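Courses > Robot Handling Lab > Handouts > Comparing Hand-Held Grippers
4 min read

Comparing Hand-Held Grippers
Handout for Lab 4, Akosua Boateng

Read this before you quote a success rate to anyone. The Ernine and Rostix grippers both come with a claim that they handle "everyday objects." Ask which objects, who picked them, and how many tries were thrown out. The Rostix sheet reports 724 grasps and does not say how many different things were grasped. If most of those were one foam block, the number tells you very little.

1. What we are comparing

Two fingertip sets on the same linkage. The Gratesano pads are soft. The Cheetham pads are stiffer and have a flatter face. Last April's class decided the soft pads were "better" after one afternoon. Their notes never define better, and the person holding the gripper knew which pads were fitted. I don't accept that result, and you shouldn't copy it.

2. Before you close the fingers

Write down what counts as a grasp. For this lab: the object leaves the surface, stays up for 3 seconds, and is put down without being dropped. A toy that gets dragged along the cloth is a failure. So is one that comes up with its neighbor stuck to it, however nice it looks on video.

Decide the order of objects in advance. People drift toward the easy ones when they get tired.

3. Soft toys in a pile

Squeeze toys are awkward to score. They give way under the finger, so a poor grip can pass for a good one, and a finger resting on a toy is easy to log as a hold. Contact by itself earns no mark. In a pile like the one below, with the left finger against the pink chick and the right one against the persimmon, all you may write down is "contact, two objects." Whether either finger could lift anything is a separate question, and a still can't settle it.

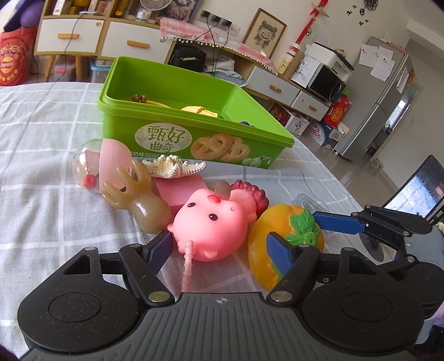

4. Running the trials

Do 20 tries per pad set. Rebuild the pile between tries, and have your partner do it, out of your sight if you can manage that. Swap operators halfway. Note every try, including the ones where you bumped something and wanted to start over.

5. What to hand in

The raw log, your definition of a grasp if you changed mine, and one paragraph on what your numbers do not show. If the two pad sets come out close, say so and leave it there. Please don't rank them on the strength of one extra success.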